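Hasosano Hilfe-Forum › Haushalt & Möbel › Tische und Arbeitsflächen

Weiße Platte auf Holztisch legen: rutscht, und wie bekomme ich sie dauerhaft sauber?

gestellt am 17. November 2022 von Kellerfalter

Hallo zusammen,

ich habe einen alten Esstisch aus hellem Holz, geölt, mit abgerundeter Kante. Der Tisch soll bleiben, aber ich brauche ihn inzwischen fast jeden Tag zum Basteln, Zuschneiden und auch mal zum Teigausrollen. Damit das Holz nicht weiter leidet, habe ich mir im Oktober eine weiße, matte Platte besorgt und oben drauf gelegt. Sie ist 85 cm tief und deckt den Tisch nicht ganz ab, hinten schaut noch ein Streifen Holz heraus. Das ist so gewollt, weil ich dort Stifte und Kleinkram ablege.

Jetzt habe ich folgende Probleme:

Die Platte rutscht. Nicht viel, aber wenn ich mit dem Lineal schneide und mich dagegen lehne, wandert sie nach hinten. Abends liegt sie dann immer ein Stück schräg. Festschrauben kommt nicht in Frage, der Tisch soll keine Löcher bekommen. Kleben auch nicht, zumindest nicht so, dass man es nicht mehr abbekommt.

Außerdem sieht man auf der matten Oberfläche wirklich alles. Ich habe es mit Spülmittel und Schwamm probiert, danach waren Schlieren da. Mit Glasreiniger wurde es besser, aber ich habe das Gefühl, dass die Platte an der Stelle jetzt etwas stumpfer aussieht. Kann das sein? Ein paar Punkte gehen gar nicht weg, vermutlich Kleber von Jiltis, den benutze ich für Papier und Pappe.

Und noch eine Sache: Muss ich mir Sorgen machen, dass das geölte Holz unter der Platte Flecken bekommt oder anders nachdunkelt als der Rest? Der Tisch steht am Fenster.

Was die Platte genau für ein Material ist, weiß ich leider nicht. Es war ein Reststück vom Zuschnitt, ohne Etikett.

Danke schon mal für Tipps.

3 Antworten

Bodenleger_Nord

Antirutschmatte drunter, fertig. Gibt es als Meterware in jedem Baumarkt. Habe ich unter meinem Schneidebrett auch.

Kommentar von Kellerfalter: Die Teppichunterlage, die ich hier noch hatte, war zu dick. Da federt die Platte beim Schneiden. Gibt es das auch dünner?

Kommentar von Bodenleger_Nord: Ja. Die für Schubladen nehmen.

Zimtstern62

Wir hatten das Problem mit einer Platte auf dem Küchentisch und haben kleine durchsichtige Gummipunkte genommen, die man normalerweise innen an Schranktüren klebt. Unsere waren von Dumlao, 13 Stück auf einem Bogen, andere tun es sicher genauso. In jede Ecke zwei und den Rest in die Mitte verteilt. Die Punkte kleben an der Platte, nicht am Tisch, also bleibt am Holz nichts hängen. Bei uns hält das jetzt seit über 2 Jahren. Man muss vorher nur die Unterseite der Platte entfetten, sonst fallen sie nach einer Woche ab. Das ist mir beim ersten Versuch passiert.

Zum Putzen kann ich nur sagen, dass ich ein feuchtes Mikrofasertuch nehme und sonst nichts. Schmutzradierer würde ich nicht nehmen, meine Schwägerin hat damit auf ihrer Arbeitsplatte glänzende Stellen gerieben und die gehen nicht mehr weg.

Zu dem Holz weiß ich nichts, unser Tisch ist lackiert.

Kommentar von Kellerfalter: Danke, die Punkte probiere ich aus. Hebt sich die Platte dadurch nicht ab, sodass Krümel darunter kommen?

Kommentar von Zimtstern62: Doch, ein bisschen. Ich hebe sie alle paar Wochen an und wische durch. 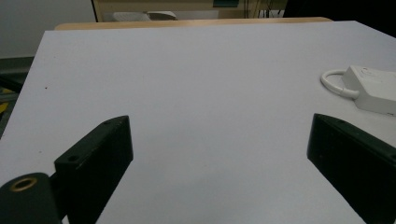
Stukell_Werkbank

Bei mir liegt ebenfalls eine weiße, matte Platte auf hellem Holz, und hinten steht die Tischkante heraus wie bei dir. Im Licht hat das Weiß einen leichten Stich ins Lavendelgraue, das fällt vor allem neben dem warmen Holzton auf. Einen winzigen dunklen Punkt habe ich auch noch drauf, links, der Rest ist sauber. Ich gehe deine Punkte der Reihe nach durch.

Rutschen: Die Gummipunkte von Zimtstern62 sind brauchbar, wenn die Platte dick genug ist. Bei einer dünnen Platte drücken sie sich nach einer Weile durch, und zwischen den Punkten gibt sie nach. Dann lieber die dünne Schubladenmatte, aber vollflächig und am Rand einen Finger breit zurückgeschnitten, damit sie vorne nicht heraussteht. Auf geöltem Holz würde ich keine Matte aus Weich-PVC nehmen. Die Weichmacher können mit dem Öl reagieren und dann klebt das Ganze oder hinterlässt ein Muster. Naturkautschuk ist auch nicht ideal, der kann färben. Ich habe ein dünnes Filztuch auf dem Tisch und darauf die Platte, und an der Unterseite der Platte ist vorne eine Leiste angeschraubt, die über die Tischkante greift. Wenn du dich beim Schneiden gegen die Platte lehnst, hält die Leiste dagegen. Der Tisch selbst bekommt dabei kein Loch. Bei deiner abgerundeten Kante muss die Leiste tief genug nach unten reichen, sonst rutscht sie über die Rundung. Und die Schrauben bitte kürzer als die Platte dick ist.

Reinigung: Schlieren kommen fast immer von zu viel Spülmittel. Ein Tropfen auf eine Schüssel warmes Wasser reicht. Wischen, mit klarem Wasser nachwischen, mit einem trockenen Tuch abreiben. Glasreiniger mit Alkohol verträgt eine beschichtete Platte in der Regel, eine lackierte nicht unbedingt. Da du das Material nicht kennst, probiere alles zuerst auf der Unterseite aus, sofern sie dieselbe Oberfläche hat. Wenn die Stelle nach dem Nachwischen mit klarem Wasser immer noch stumpf aussieht, lass den Glasreiniger weg.

Kleberpunkte: Erst auf der Packung nachsehen, ob dein Kleber wasserlöslich ist. Falls ja, ein nasses Stück Küchenpapier auflegen, eine Viertelstunde warten und mit einer alten Plastikkarte flach abschieben. Keine Metallklinge. Falls nein, Speiseöl auftupfen, einwirken lassen, abschieben und danach mit Spülmittelwasser entfetten. Aceton würde ich bei unbekanntem Material gar nicht erst versuchen.

Holz darunter: Ja, es wird einen Unterschied geben. Helles Holz verändert sich am Licht, und am Fenster geht das recht schnell. Der Streifen hinten wird also anders aussehen als die abgedeckte Fläche. Wenn dich das stört, nimm die Platte herunter, wenn du sie nicht brauchst. Ganz vermeiden lässt es sich kaum, aber der Unterschied gleicht sich meistens wieder an, wenn der Tisch länger offen steht. Frisch geöltes Holz darf nicht abgedeckt werden, solange das Öl nicht durchgehärtet ist. Und falls etwas umkippt, gleich anheben und trocknen. Wasser unter so einer Platte bleibt lange stehen.

Zum Teigausrollen würde ich die Platte übrigens nicht nehmen, wenn du darauf auch klebst und schneidest. In den Schnittspuren bleibt etwas hängen. Eine Silikonmatte darüber kostet wenig und lässt sich hinterher abspülen.

Kommentar von Kellerfalter: Das mit der Leiste ist gut, daran hatte ich nicht gedacht. Holst du das Filztuch ab und zu heraus?

Kommentar von Stukell_Werkbank: Ja, zum Ausschütteln. Es sammelt Staub und kleine Späne, die sonst das Holz zerkratzen.

Kommentar von Zimtstern62: Silikonmatte kann ich bestätigen, haben wir auch.

Kommentar von Kellerfalter: Nachtrag, der Kleber ist laut Tube wasserlöslich. Mit nassem Küchenpapier ging fast alles weg. Leiste kommt als Nächstes.

369 Aufrufe

Ähnliche Beiträge
Geölten Tisch nachölen, wie lange trocknen lassen?
Kanten einer zugeschnittenen Platte versiegeln
Bastelunterlage wellt sich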